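Household Economics 119
Unit 5: Storage and the Small Kitchen
Instructor: Thodoris Athanasiadis

Reading for this unit: course packet, pages 2 to 16. Bring your floor sketch from Unit 4.

Why storage is a cost

Last week we treated the kitchen as a place where money is spent on food and fuel. This week we add space. A renter pays for every square foot, including the inside of the cabinets. If a cabinet holds things that are used once a year, the household is paying rent on those things every month. Few people work this out for their own home, and the first exercise below asks you to do it.

Terms

Footprint: the area of shelf or floor that an object covers when it is put away.
Reach zone: the space between hip and eye level that a person can use without bending or stretching.
Dead space: space inside a cabinet that is closed off but holds nothing, such as the air above a row of short jars.
Turnover: how often an object leaves the shelf and comes back.

High turnover items belong in the reach zone. Low turnover items can go high, low, or out of the kitchen. Heavy items are an exception and should stay low even if they are used every day.

Nesting and stacking

Objects that fit inside one another have a small footprint for their number. Mixing bowls sold as a set usually nest well. Mugs usually do not, on account of the handle and the straight sides. Tapered cups without handles do better. Each added cup raises the height of the stack by the part of the cup that stays outside the one below it, so the shelf above sets the limit.
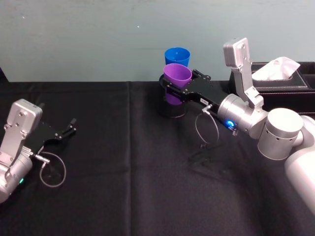 Fig. 2. A stack of cups. The footprint is that of one stack.

Stacking has a price too. To get at the bottom item you have to lift everything on top of it. For a set of matching cups this doesn't matter, as any cup will do. For pans of different sizes it matters a good deal, and the pan at the bottom tends to go unused. The packet calls this the burial problem.

The Tollow and Dernia kitchens

The packet compares two apartments with the same cabinet space. The Tollow household stores by type: all pans together, all baking goods together. The Dernia household stores by task, so the coffee, the filters and the mugs share one shelf. Read both floor plans before class. Note where each household keeps its cutting boards and how far they are from the sink.

The Dernia plan takes fewer steps at breakfast. The Tollow plan is easier for a guest to understand. Neither is correct for every home. Be ready to say which one suits a household where three people cook on different days.

Exercises

1. Find the monthly rent per square foot of your home and apply it to the floor area under your kitchen cabinets.
2. List the items in one cabinet by turnover. Mark the ones outside the reach zone.
3. Measure the dead space in the same cabinet. A second shelf or a riser may be the answer, but give the price.

Written answers go in the box outside Cheetham Hall. Late work loses 5 points.

Next unit: cold storage and food waste. The July electric bill handed out in Unit 3 will be needed again.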